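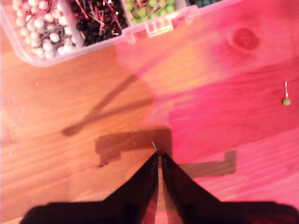

Kitchen & Table / Coffee Grinders

Search the shop Keyword or item Go

Jedulia Hand Grinder by Rutby

January. Posted by Hussam Masri

I've been selling hand grinders at Jastudmont long enough to have strong feelings about them, so be warned, this page runs long. If all you want is the price, it's $74, it ships in the small box, and it comes in black or a kind of mossy green that I like a lot more in person than I did in the catalog. If you want to know what it's like to live with, keep reading!

The Jedulia is a hand-cranked burr grinder. Beans go in the top, you turn the handle, ground coffee lands in the cup at the bottom. It holds 30 grams of beans if you tap it down a little, which makes one very large mug or two regular ones. I drink one very large mug. My old grinder held a bit more, and I thought I'd miss the extra room, but the only time I've noticed is when family comes over and I'm standing there cranking a second load while everybody talks in the other room. (Not the worst place to be, depending on the topic.)

How it feels to use

Smooth, mostly. The handle is long enough that light roasts don't turn into an arm workout, and the knob on the end spins freely so you don't get that rubbing on your palm. I grip the body with my left hand and crank with my right. My wife does it the other way and has no complaints either. The body has a silicone band around the middle, and it does help when your hands are damp from rinsing a kettle or whatever you were up to.

Time-wise, I can get through a full load for drip coffee while the water heats. Finer settings take longer. Espresso takes a good deal longer, and I'll get to that.

It's also quiet! I get up at 5:30 and my kitchen shares a wall with a bedroom where a teenager is sleeping, and I've never once heard about it. My electric grinder, which I still own and still like for big batches, sounds like gravel in a dryer. I used to wrap a towel around it and grind in the garage in my slippers. I don't miss that.

Setting the grind

The adjustment dial is under the burr, so you take off the bottom cup to reach it. Some people hate this. I've gotten used to it, and I set mine once and leave it alone for weeks, but if you switch back and forth between French press and pour-over every day, you should know that it's an extra step. Clockwise is finer. Each click is a real click, one you can feel, and the dial has stayed put on me even when the grinder rode around in a suitcase.

To find zero, turn the dial clockwise until the handle stops swinging on its own, then back off one click. Write down where you like it from there. I keep mine on a piece of masking tape inside the cabinet door, along with the notes for the waffle iron. 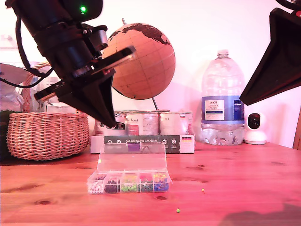
Start coarser than you think. Almost everybody who emails me about bitter coffee has the thing cranked down way too fine, and a few clicks the other way fixes it. If it tastes thin and kind of sour, go finer by one or two and try again the next morning. Don't change the beans and the grind on the same day or you'll never figure out which one did it. I've made that mistake with a bag of Tarawneh dark roast that I was ready to throw out, and then it ended up being my winter coffee.

About espresso

It'll do it. I wouldn't buy it for that. The clicks are a little too far apart down at the fine end, so you may find that one setting runs fast and the next one chokes your machine, and there's nothing in between. If you have a moka pot or one of those plastic press brewers, you're in great shape. If you've got a proper espresso machine and you care about your shots, email me and I'll point you to something else we carry. It costs more. Sorry.

What's in the box

The grinder, the handle (it comes off, and there's a slot in the band to tuck it into), a small stiff brush, a cloth drawstring bag, and a folded instruction sheet in tiny type. The bag is fine. I use mine for clothespins. There's no scoop, and I get asked about that all the time, so here's my answer: fill the grinder to the bottom of the metal lip and you're close enough for a mug. A cheap kitchen scale is better and you can use it for bread too.

Cleaning

Brush it out every week or so and it'll be happy. Please don't put it in the dishwasher, and don't run the burrs under the tap. The bottom cup can be washed by hand with dish soap, just let it dry all the way before you screw it back on. I leave mine upside down on the rack overnight.

Once every couple of months I take the whole thing apart. Unscrew the dial, slide out the inner burr, and lay the pieces down in the order they came off. There's a little spring and a washer in there, and the washer goes on after the spring. I've put it back the wrong way round twice, and both times the handle got stiff and I thought I'd broken it. You haven't broken it. Take it apart again and swap them.

Skip the dry rice trick. People have heard that grinding rice cleans the burrs, and Rutby's sheet says not to, and I side with the sheet on this one.
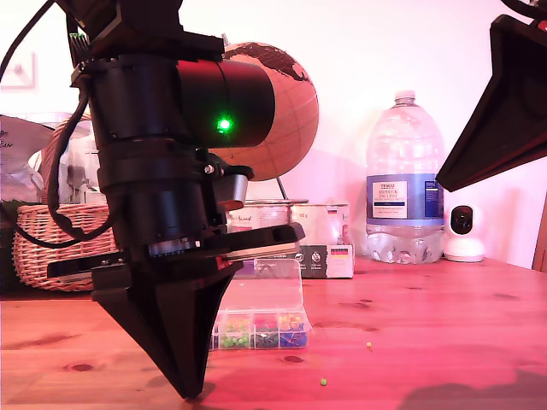 Flavored beans are a separate headache. That hazelnut smell gets into everything, and you'll be tasting it in your plain coffee until spring. If somebody at your house loves the stuff, either buy it pre-ground or give it its own grinder. We had a customer who bought a green one for vanilla and a black one for everything else, and I thought that was pretty smart.

What I'd change

The lid. It's a press-fit lid and it sits a hair loose on some of them, so if you tip the grinder sideways with beans in it you may be picking coffee beans out of the toaster. Mine loosened up after the first year. I've mentioned it to Rutby and they were nice about it, and the lid is still the same lid.

I'd also like bigger numbers on the dial. They're engraved, so they won't wear off, but they're the same color as the metal around them and I need my glasses plus the light over the stove. A friend filled his in with white nail polish and it looks great.

Static can be annoying when the heat's on and the air gets dry. Chaff sticks to the cup, to the counter, to your sleeve. Wet the handle of a spoon, stir the beans with it before you grind, and most of that goes away. A single drop is plenty.

Travel

Love it for this. It fits in a boot, and that's how I pack it. With the handle off it's short enough for the side pocket of a backpack too. I've taken it camping, to my in-laws', and to a motel with a coffee maker I didn't want to look inside of. I'd put the handle in a sock, by the way, as the end is hard and it will find your toothpaste.

Warranty and parts

Rutby covers the burrs and the body for 2 years. Handles, lids, and bands aren't covered, but I keep spares here and they're cheap, so send a note and tell me which color. The burrs are supposed to be good for 3000 loads before they need replacing. I can't vouch for that number personally, as I'm nowhere near it yet, but mine still cuts clean and I'm hard on things.

Returns are easy if it hasn't been used. If it has been used, write to me anyway and we'll work something out. Please shake the coffee out first!

Things people ask

Does it work for spices? It'll crush peppercorns and coriander, sure, but then it's a spice grinder forever. Buy a mortar.

Is the green the same as the green on the old model? No, the old one was brighter. This one's closer to an olive. If you're trying to match a set, go with black.

Can a kid turn the handle? Mine started at eight, on dark roast, with the grinder held between her knees. Light roast she'd give up on and hand back.

Do you gift wrap? We do, brown paper and string, and there's a box at checkout where you can type a note. I write the notes out by hand, so keep it short if you want to be able to read it.

Which beans should I start with? Something medium and not too expensive, so that you don't feel bad about dialing in with it. The Tarawneh house blend is what I hand people at the counter. It's forgiving, and it's good with milk.

Both colors are in stock as I write this. The green goes faster, so if it shows as sold out, put your email in the box and you'll get a message when the next case comes in.

Contact us | Shipping and returns | Copyright Jastudmont, all rights reserved | Back to top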